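**Pinza Fladico, dedos intercambiables para brazo de mesa**

Fabricante: Endonside. Controlador compatible: Reuter, versión 4 o posterior.

La Fladico es una pinza eléctrica de dos dedos, pensada para brazos pequeños que trabajan sobre una mesa. La hemos comparado con la Bruvano, que es la otra pinza de nuestro catálogo con la misma brida, y en esta página explicamos las diferencias que encontramos.

La prueba consiste en sacar piezas con forma de fruta de un recipiente y dejarlas sobre la mesa. Elegimos esta tarea por las formas: hay piezas grandes y redondas que ocupan casi toda la apertura, y otras pequeñas que se escapan con facilidad entre las puntas. El plástico translúcido añade una dificultad para las cámaras, porque la parte baja de las piezas se ve borrosa a través de la pared.

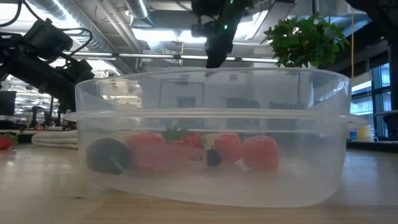

## Resultados de la comparación

- **Apertura.** La Fladico abre 90 mm y la Bruvano un poco menos. Con las piezas grandes se nota bastante.
- **Puntas.** Las dos llevan punta estrecha. La de Fladico entra mejor entre dos piezas que se tocan.
- **Piezas pequeñas.** Aquí preferimos la Bruvano, que cierra más despacio y empuja menos la pieza hacia el lado.
- **Borde del recipiente.** Conviene programar una altura de entrada más alta que el borde. Con la Fladico hay que contar también el soporte lateral.

## Datos técnicos

| | Fladico |
|---|---|
| Peso sin dedos | 600 g |
| Apertura máxima | 90 mm |
| Juegos de dedos incluidos | 6 |
| Tornillos de brida | 4 |

## Montaje y pedido

La pinza se entrega con el cable de señal y los tornillos. El cable debe quedar con una curva amplia sobre el brazo, sin tensión en la última articulación. Después del montaje es necesario repetir la calibración del cero en el controlador Reuter.

Los dedos de recambio se piden por separado, indicando la forma de la punta. El adaptador para otras bridas estará disponible a partir de abril.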